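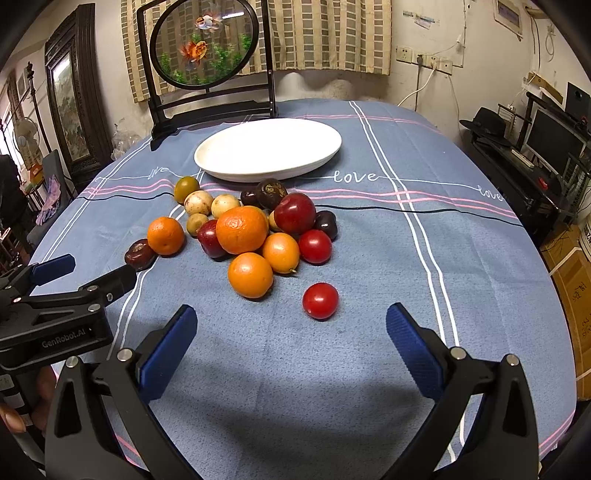 Notes for the fruit talk, Girkudmont community room

Slide 1. Title. Leave it up while people find seats. Say who I am and that I ran the kitchen at the Skolus guesthouse for 3 years, breakfast and afternoon tea. Fruit went out on the table twice a day. The talk is how to put a plate of mixed fruit together at home without fuss. Questions at the end, but people can stop me if they can't hear.

Slide 2. Start with the plate. Most people wash the fruit, pick up whatever bowl is clean and pile it in. A deep bowl hides half of what you bought, and the fruit at the bottom gets forgotten until it goes soft. I use an oval plate with a raised rim. White is easiest. The rim stops the round things from rolling off, and the oval shape gives you two ends to work toward. Hold up the one from home. Pass it along the front row if they want to feel the weight.

Slide 3. Lay it out on the cloth first. Put the empty plate at the back and all the fruit in front of it. Now you can see what you have. On the table in my picture there are oranges, red plums, cherry tomatoes, a few dark purple-brown fruits, one small oval orange fruit that looks like a kumquat, and a wrinkled dark red one like a jujube. Go slowly. Someone will ask about the tomatoes. They are fine on a fruit plate. Kids eat them first.

Slide 4. Order of work.
Big round fruit goes down first, in the middle of the plate, touching.
Plums next, against the oranges. Turn the stem end down.
Dark fruit after that. Spread it out. If it all sits at one end, that end looks like a hole from across the room.
Small things last, in the gaps.
Wrinkled or dried fruit on the rim side, where people can pick it up without moving anything else.

Do this one live. Ask for a helper. If no one comes up, Tipene Lockyer has said he will. Let the helper place the plums and don't correct them until the end.

Slide 5. Handling. Fruit bruises where fingers press, and plums show it by the next morning. Lift from underneath with an open hand. Don't drop anything, even from an inch up. Tomatoes on the vine can go down by the stem, loose ones get rolled off the palm. Pankaj Rajput taught me that when we worked the same shift. He also dried every piece with a towel before it touched the plate – water collects in the rim and the bottom layer sits in it all afternoon.

Slide 6. The cloth. Short slide, don't linger. A patterned cloth is fine under a white plate. The one on the first slide is blue-grey with white double stripes and thin pink ones, and it has "love" written on it in cursive. The stripes are useful. Line the long side of the plate up with one and the whole table looks straight. On a plain cloth I go by the edge of the table, and I get it wrong more often.

Slide 7. Keeping it going. Check the plate once a day. Take out the softest piece and eat it or cook it. When there are gaps, lift everything off and start over – filling in on top gives you old fruit underneath. In December I use more oranges and fewer plums, because of the price. My whole grocery bill for the tea table one winter month was 134 dollars and most of it was citrus.

What to do with the soft ones: plums into a pan with sugar, tomatoes into eggs, oranges squeezed. Recipe sheet is on the side table, 2 pages, take one. The Matlala plum sauce is on the back. It needs a lower heat than the sheet says. Tell them to write that in.

Slide 8. Questions. Likely ones:
Wash before or after storing? After, right before it goes on the plate.
Fridge? Plums once they're ripe. Tomatoes on the counter. Oranges either way.
Can you cut the oranges? Yes, but then it's a plate for that hour only.

Thank the room. Remind them to stack chairs by the window. Bring home: plate, towel, the good knife, leftover recipe sheets.

Recent notes
Setting a tea table for six
Siria bread workshop, handout and timings
Storing root vegetables without a cellar
Three ways with stale rolls
Girkudmont talks, 11th June program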